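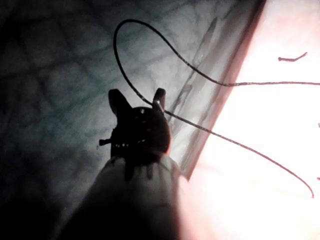

December 2, 2020

Up before six again and the kitchen was 37 degrees in the corner by the back door, so I lit the stove and wrote the list while the kettle heated. The big job today was the blue curtains for the front room, which have been sitting in a bag since August. I bought the cloth at Varimari when they were clearing out the summer stock and told myself I would have them up in two weeks. What kept stopping me was the thread. The curtain cloth is heavy and wants a heavy thread, and the spool I had was thin and dark, the same sort of thin dark thread that runs up between the two prongs in the photo. I sewed one side seam with it in September and it popped in three places when I pulled on it. So this morning I picked the whole seam out, which took until almost nine.

Drove to Rokholm for better thread. The road was clear but there was ice in the ditch all the way past the grain elevator. El-Sayed is only letting a few people in at a time, so I waited outside with my hands in my sleeves. They had the upholstery thread in gray, brown and a green I didn't like. I took the gray. Also a pack of heavy needles and two yards of lining to make up for the piece I cut wrong. It came to over 20 dollars, more than I meant to spend.

Soup for lunch, the last of the squash. Too much pepper.

Sewed from one until the light went. The new thread holds. I pulled hard on the first seam and nothing gave. The machine doesn't care for four layers at the corners, so I turned the wheel by hand there and went slowly. Broke one needle anyway. The left panel is finished except for the hem, and the right one is pinned. I want to hang both for a few days before I hem them, as the cloth may drop some.

The rod is still a problem. I ordered one from Flanero last month and the brackets came without screws. Called again this afternoon and sat on hold through most of the ironing. They say the screws went out yesterday. I have a jar of odd screws in the garage and may go ahead with those – the holes in the brackets are an ordinary size.

Wind picked up after dark. The front room is cold along the window and I can feel it from the chair. Rolled up a towel for the sill.

Tomorrow: right panel, trash out, return the library books, call about the furnace filter.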